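Open Day and Packing Demonstration: Progress Report for August

Dear Mr. Iglesias,

Thank you again for your patience while we got this written up. The open day took up most of our month, and I wanted to let the dust settle before I sat down to tell you how your grant is being put to use.

We welcomed 70 visitors over the course of the afternoon, many of them from Traltex and the smaller firms along the river, along with a very lively group of students Dragica Pavlović brought over from Drimby. The doors opened at 1 p.m., and by half past there was hardly a free spot near the demonstration area. (We had set out 30 chairs, and I don't think anyone sat in them!)

The main demonstration was the bag work that Edin Hoxha and Živko Đorđević have been building up since spring. As you may remember from our last letter, soft goods are the hard part for us. A carton keeps its shape when you take hold of it, but a bag with mesh sides and a lining sags and folds in a new way each time, and the arm has to find an edge it can hold.

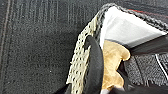
Živko talked people through the controls in his usual unhurried way and took a great many questions, several from Wim Van Wijk of Brovaline, who wanted to know how we choose where the fingers go and how hard they should press. We have promised him a longer visit this fall, and he has kindly offered to lend us some of his own stock to practice with.

The second part of the program was about groceries and meal pouches, the sort of thing a person might want packed for them at home. Edin is especially fond of this part of the project — he says pouches are where he learned to be humble — and the students had plenty of opinions about what should go in a bag first.

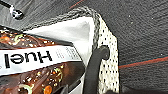

On the spending side, we have bought 2 replacement sets of fingertips from Nikolaidis and put the rest of this quarter's equipment money toward spare cables. We also printed 198 copies of the visitor leaflet, and a small stack is left if your office would like some.

Next month we plan to go back over the visitors' comment cards, finish the written guide to the bag work, and settle a date for Mr. Van Wijk. You would be very welcome to join us that day, and Dragica has asked me to say there will be coffee.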